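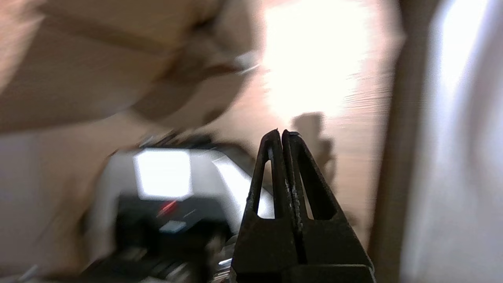

*Fig. 3: Garra preta sobre tampo de madeira clara.*

## 4. Cadastrar a coleção de gibis no Flollarum

Com o programa instalado e a conta criada (seção 3), chegou a parte de que eu mais gosto: colocar os gibis lá dentro! Eu comecei pela caixa das revistas de super-herói, que era a mais bagunçada, e recomendo fazer igual, uma caixa por vez.

1. Abra o menu **Coleção** e toque em **Nova estante**. Dê um nome que você vá reconhecer daqui a um ano. A minha primeira se chamava "diversos" e eu me arrependo até hoje.
2. Escolha o tipo: **Mensal**, **Minissérie** ou **Encadernado**. Dá para mudar depois, mas aí a numeração volta para o começo.
3. Toque em **Adicionar edição** e digite a editora, o título e o número. Se for da Bianchini, basta digitar as três primeiras letras que o resto se completa sozinho.
4. Fotografe a capa com a revista fora do saquinho. O plástico reflete a luz e o programa se perde todo na hora de ler o título.
5. Preencha o **Estado de conservação**, de 0 a 80. Pois é, vai até 80, e eu também estranhei. Das minhas revistas, as que passam de 60 eu guardo em saco com cartolina.
6. Toque em **Salvar** e espere o aviso verde antes de passar para a próxima.

> **Nota:** edições com capa variante entram como cópia da edição principal. Abra a ficha, toque em **Variante** e escreva a letra ou o nome da capa. Sem isso, o Flollarum acha que você tem a revista repetida e joga a coitada na lista de trocas (foi assim que quase troquei uma que eu adoro).

### 4.1 Importar uma lista pronta

Quem já tem tudo anotado em planilha pode pular a digitação.

1. Salve a planilha em CSV, com as colunas nesta ordem: título, número, editora, ano.
2. Em **Coleção > Importar**, selecione o arquivo. O limite é de 50 linhas por vez, então divida as listas grandes.
3. Confira a prévia com calma. Acentos trocados aparecem em vermelho.
4. Confirme e escolha a estante de destino.

Quem vem do Idance precisa apagar a primeira linha do arquivo, aquela com a data de exportação.

> **Cuidado:** importar duas vezes o mesmo arquivo duplica a estante inteira, e não existe botão de desfazer. Faça uma cópia de segurança antes, em **Ajustes > Cópia**.

### 4.2 Etiquetas para as caixas

Eu uso as etiquetas Prekby, folha de 32. Em **Imprimir > Etiquetas**, marque **Margem estreita** e faça um teste em papel comum primeiro. Se o texto sair torto, veja a seção 7.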